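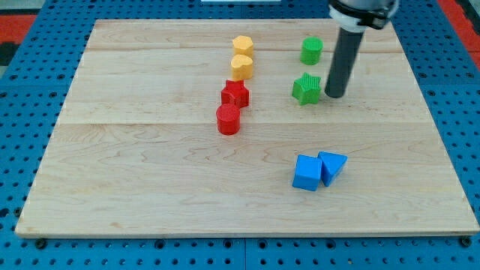
What the second bench is going to cost us

Quick one tonight, I'm meant to be packing. The budget has to be in by 21st July and I've been putting it off for weeks, so I'm writing it out here first to get my head straight. Also a few of you asked what we're spending money on. Fair enough.

Short version – we have one arm, one bench, one board, one set of blocks. All we do is sorting and grouping by colour, over and over, and we're booked solid. Naima Saber wants a second station running by the end of August. I want it too. I'd just like it not to eat the whole year.

The table

Sticking with perforated metal. I priced a plain steel top and it's cheaper by a fair bit, but then you're drilling every time you want to move something, and we move things constantly. A grid of holes is worth paying for. Ours is blue, I don't care what colour the next one is. Roel Vermeulen cares. He wants them to match so the two stations look the same to the cameras, and I've told him he can argue that with the supplier.

Kerklow quoted us for the same size top, legs extra. The legs are always extra! Ask for the quote with legs, levelling feet and freight in it, otherwise you get a lovely number that means nothing. Lead time 46 days. So that order goes first, before anything else, even before I've got sign off on the arm.

The board

Cheap, this one. Pale wood, flat, sits on top of the metal so the blocks aren't landing on holes. Small things standing on a perforated table is a misery, a little cylinder finds the edge of a hole and leans and then your whole run is off. I've put down $85 for two boards, one to use and one for the cupboard. Get them cut from the same piece if you can. Grain matters more than I'd have guessed to the vision side, Roel can go on about it for a hour if you let him.

Blocks

I had this as a one-line item last year and blew it. They go missing. They roll under things, they go home in pockets, they get borrowed for the open day. We run yellow, red, green and blue, with stars, cylinders, a heart, a hexagon, cubes and triangles, and once you're short one green star you can't run the layout that needs it. So this year it's 20 sets, bought in one go, same batch so the colours match. The Vieira ones are a bit dearer than the toy shop kind but the sizes are consistent from set to set and I'm sick of measuring.

If you're doing this yourself, buy a few shapes that are awkward on purpose. Cubes and cylinders tell you very little. Stars and triangles are where the time goes.

The tool on the end

Bit I keep going back and forth on. We're using a plain rod for most of this work, angled slightly down off the wrist, for nudging things about. No fingers, nothing to pinch or jam. A proper two-finger gripper from Brolodix costs more than everything above put together and I had it in the first draft, then took it out, then put it back in. Currently out.

My reasoning, such as it is – pushing is enough for the grouping jobs, which is most of what's booked to Christmas. If we get the packing work then we need fingers and the client can help pay for them. Naima thinks that's short-sighted and she may be right. I've left a line in for spare rods and collars, plus one clamp, becuase waiting on a clamp is a stupid way to lose a fortnight.

The arm

Leasing. I know, I know. But buying means the whole amount lands in this year and there's nothing left for the boring stuff. Leasing over 60 months I can live with. Check what happens if you want out early, ours has a clause about return freight that took me three reads to understand.

Software

Pillow, same licence, second seat. Almost forgot it. Second seat is not half price, I asked.

Things I left off last year and have now put in: a power board with decent length, cable ties, a spare e-stop, somebody's time to set the thing up. That last one is the big one. Setting up the first station took far longer than the quote said and none of those hours were in anyone's budget, they just came out of our evenings.

Still need a number for insurance. Will ring them in the morning if I get a minute between the airport and everything else. If anyone's leased an arm and had to send it back early, email me please, I'd love to know what it cost you.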